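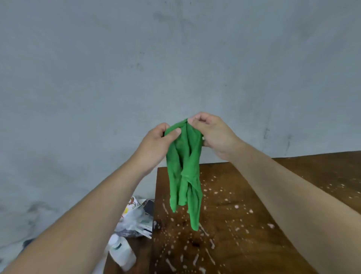
Ryu put it to the group this way: if a machine is going to learn my job, I want a say in which parts of it count as the job. Good, let's keep that on the board all session, because it's the best opening to this unit we've had.

Unit 4: Automation and the cleaning shift
Handout, revised Jul 21, 2022

Reading before class: the Trullmont case, sections 1 and 2

Trullmont runs serviced offices and has 54 people on its cleaning crews. Last year it brought in Drurileo floor machines for the long corridors. Corridors are the easy part (flat, wide, the same every night), and the machines took them over fast. What I love about this case is what happened next to everybody's hours! Rooms, desks and tables went from a third of the shift to nearly all of it.

So look hard at the handwork. Wiping a table sounds like one task until you try to write it down. Shaking out or refolding a cloth is a job in itself: fabric bunches and twists, and it never hangs the same way twice. Then there's pressure, direction, and knowing when to go back over a spot. 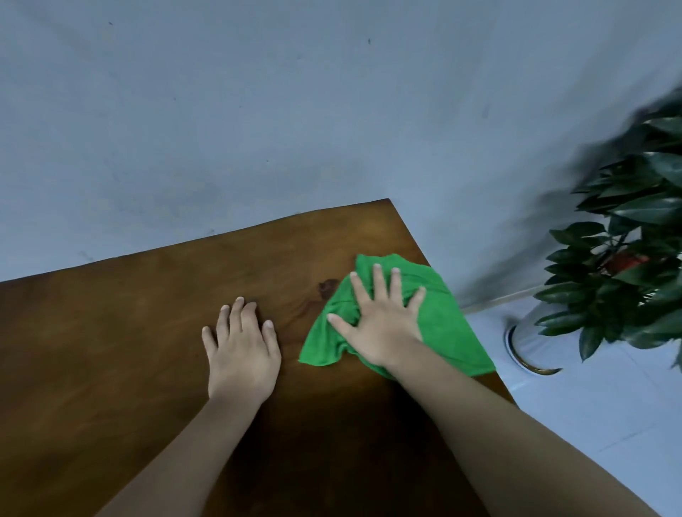 Fig. 4.2. Wiping a wooden tabletop by hand, green cloth under the right palm.

Points to bring to discussion

1. The free hand. Try wiping a table with one hand in your lap, then with it flat on the wood. Write down what changes in your shoulders and your reach.

2. Marks and grain. A dark patch might be dirt or it might be the wood. How do you decide, and how long does it take you?

3. Pay grades. Trullmont's old scale paid more for running floor equipment than for tables. With the corridors automated, should that scale survive? The crews filed 69 written comments on this and they are wonderful reading, blunt and full of detail.

4. Training. Pundside, the contractor, logged 1126 hours of retraining, mostly on clearing stuck machines. Who should have been asked before that plan was drawn up?

Assignment: pick one hand task from your own workplace and write it out step by step so a stranger could do it. Swap with a partner and follow theirs to the letter. Bring the cloth, mop or whatever you used. Due first meeting in August.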